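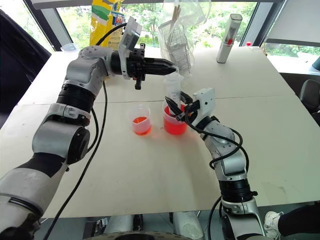 Can a town clerk throw out petition signatures because the handwriting is bad?

gravel_road_dem

I live in Indik, which is small enough that people wave at you with the whole hand. A few of us are petitioning to send the town budget to a referendum instead of having it passed at the annual meeting by whoever could find parking. Our charter says we need 200 valid signatures from registered voters. We turned in what we thought was a comfortable pile. The clerk's office called to say some were struck as "illegible" and we are now short by 11. One of the struck signatures is mine. I can read it fine. Is that allowed, and is there anything we can do besides take up calligraphy?

mill_pond_moderate

A clerk can usually strike a line when the office can't match it to a name on the voter list, and bad handwriting is the most common way for that to happen. What most clerks can't do is strike a line only for being ugly. If the printed name, the address or the birth date (if your form has a spot for one) is enough to find you on the list, the line ought to count, even if the signature looks like you signed it on a horse.

Ask for the marked-up copy of the petition. It's a public record pretty much everywhere. Each struck line should have a code next to it, and the codes matter. "Illegible" is one thing. "Not registered" and "duplicate" are different animals and harder to fight. Sit down with the voter list and look up every struck name yourselves. When we did this in Arain, several of our "illegibles" were people who had been voting in the same school gym for decades and had, as a group, the penmanship of a seismograph.

Then look in the charter for the word "cure" or "supplement." Some towns give you a few days after a petition is found short to turn in more names. Ours gave us five, and I believe those were calendar days, so we spent a weekend outside the hardware store in March being ignored by people in hats.
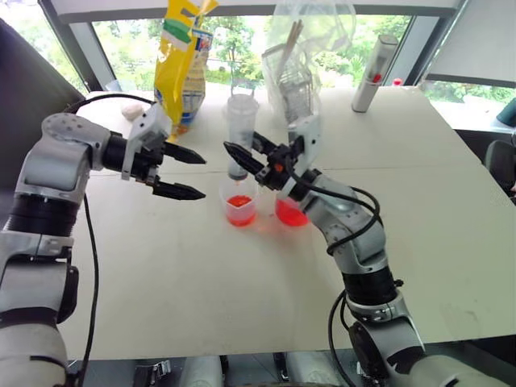
Whatever you file next, file it in person and ask for a stamped receipt with the time of day on it. Our second batch went in at 4:40 in the afternoon and there was later a spirited discussion over whether the office had closed at 4:30. The receipt ended that discussion. Keep a full copy of every page too, front and back. The circulator's statement is often on the back, and a missing one of those can sink the entire sheet, good handwriting and all.

If the clerk won't budge, the next step depends on your state. It might be a county board, it might be a judge. Write a short letter first listing each line you dispute, the voter's name, and the address on the list. Be polite. You will be dealing with that office about dog licenses for the rest of your life.

fedup_in_skurnance

It's rigged, they did it to us too. Start over and get double. Also use clipboards.

gravel_road_dem

Thank you both, I think. We do have clipboards. I asked for the marked-up copy this morning and was told it would be ready "when it's ready," so I've put the request in writing. The charter has a section on petitions that runs a page and a half and seems to have been written by two people who weren't speaking. It mentions a supplement but not how many days you get. One more thing: can the people who were struck just go to town hall and say "yes, that's me"?

mill_pond_moderate

Sometimes. Many places accept a signed affidavit from the voter saying the line is theirs, and some will let people do it at the counter. Ask the clerk which they take before you send a parade of annoyed residents over there. If the charter gives no number of days, check the state law on local petitions, which often fills in the gap. Failing that, ask the town attorney's office for the deadline by email so you have it in writing, and then behave as though it's a day sooner.

And collect some spare names while you wait, assuming the charter lets you add them. Being short by a handful is fixable. Arguing every line and then losing a few of those arguments is how you end up short by one.
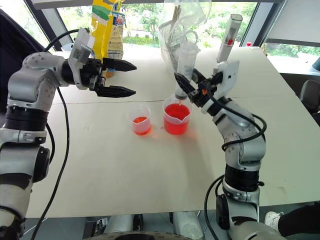

brosevon_bystander

I'd add that you should read the part on turnout before you pop any corks. Our charter says the referendum only counts if enough voters show up. We got our signatures, survived the challenge, won the vote, and it still failed because the minimum was 693 and we had almost that many. The budget passed as written, including the money for the referendum.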